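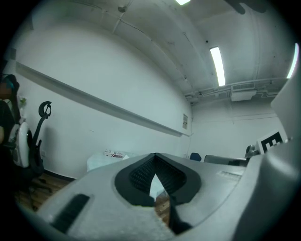 Which hand-held gripper is better at picking up a notebook?
The light one, by a small margin, according to everyone who didn't have to set up the dark one.

Flonitz published the results of its gripper comparison on 7 Oct 2024, and they run to 62 pages. Testers logged 3511 grasps with two designs, one with narrow curved fingers and one with a wide scoop. The scoop dropped fewer things. The fingers did better with thin, flat items, a category the scoop treats as a personal insult. 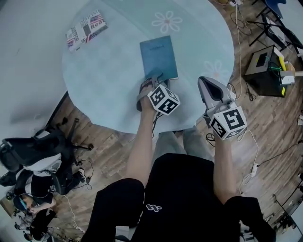 A notebook and two grippers at the round table.

Bart Mertens, who ran the trial, had hoped for a clear winner by lunch on the first day. It took 20 days. "We now know a great deal about notebooks," he said.

Fadime Duman, who handled the tracking software, would like a third design included next time. The budget would like otherwise. A second round is planned for January at the Rinby office, with mugs.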